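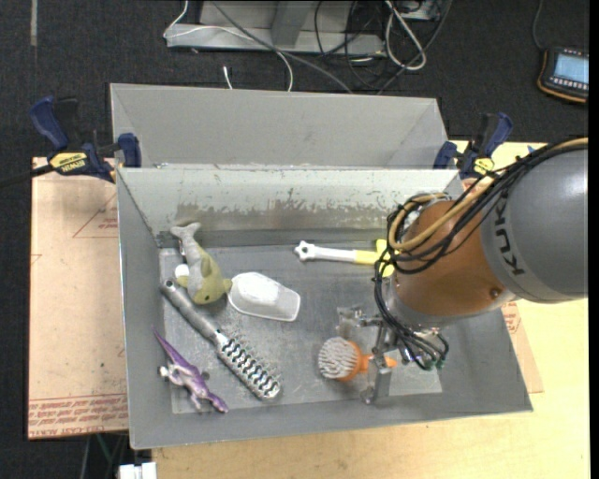
Why does a bin-picking planner reject a grasp that looks fine to a person?
In our case, most rejections come from the collision check on the approach path. The grasp pose itself usually passes.

10/11/18

I spent the past week on the grasp filter in Joly, which is the planning layer we run between the segmentation node and the arm driver. The symptom was simple. Given a bin with a handful of unrelated objects in it, the sampler would produce plenty of candidates and the filter would throw nearly all of them away. On one logged cloud it took in 618 candidates and returned nothing.

The first suspect was the perception side. A translucent scoop gives very few depth returns, and you mostly get the bin floor through it. A metal hairbrush has the opposite problem: the returns exist, but half of them are at the wrong depth. I dumped the clouds and looked. They were ugly in the expected places and fine on the plush toy and the scrub brush, and candidates on those were being rejected too. So noise was not the main cause.

Next I split the reject counter by reason, which should have been done in July when Alina Oprea asked for it. For the same 618 candidates:

Gripper against bin wall: 287
Arm or hose envelope against bin or clamps: 222
No inverse kinematics solution: 109

No candidate failed on grasp quality, because none of them got that far. The order of the checks hid this.

The wall rejections came from the bin model. We had been using a box with vertical sides, and the front wall slopes outward. The box was sized to the floor plus a safety margin, so any finger reaching down near the front was flagged inside a wall that isn't there. I replaced the box with five thin convex pieces placed at the measured angles. It is slower to query, but not enough to matter at this candidate count.

The second line is more awkward. Cables and hoses on the wrist do not have a fixed shape, so the old model wrapped them in one fat cylinder. That is safe and nearly useless close to a corner with a clamp on it. I now use three smaller capsules, with the radius of the outer one depending on wrist angle. The numbers live in a lookup table in the Kivico config - crude, but easy to read and edit.

With both changes the same cloud leaves 110 candidates for the quality check. I still need to rerun the other logs from the Vuvano set, and the inverse kinematics failures are untouched. Some of them are probably caused by a joint limit I set too tight on axis 5.

The per-reason counter is merged. The capsule table is on a branch until I have checked it against the full wrist range.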